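Why do my grapes go soft and drop off the stem after a few days?

I buy red grapes once a week at the Drovico near me. By the fifth day half of them are loose in the bag and the ones at the bottom are mushy. I rinse them as soon as I get home and keep them in a closed bowl in the fridge. Should I stop washing them first, or is it the store?

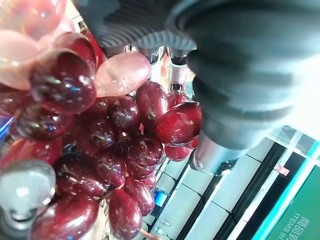
Filipa Cunha
Produce clerk, Community Helper
26 May 2015

Stop washing them when you get home. Water sits where the berry joins the stem and rot starts there. Keep them dry in a bag with holes, at the back of the fridge, and rinse only what you are going to eat. The dusty white film some grapes have is natural, so leave it on. 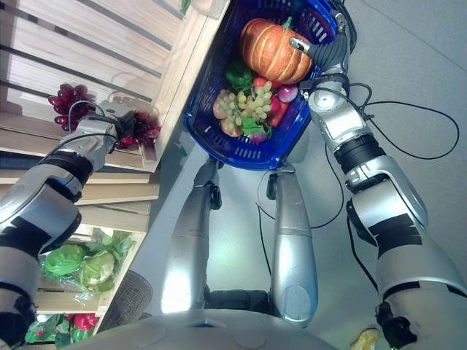

Also look at the stems before you buy. Green and bendy is good, brown and brittle means they are old. Give the bunch a light shake, and if berries fall, pick another. Keep them away from onions too, they take on the smell.
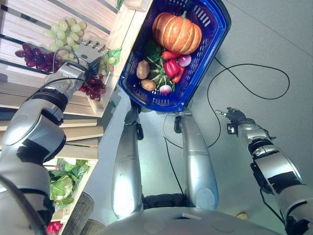

If you have more than you can eat, pull them off, wash and dry them well, and freeze them on a tray. Mine keep for months.

2 replies

Sisix
Agree on not washing. I put a paper towel in the bag and get 13 days out of red ones. Green ones go faster for me, no idea why.

Seixas
just buy less, 200 grams at a time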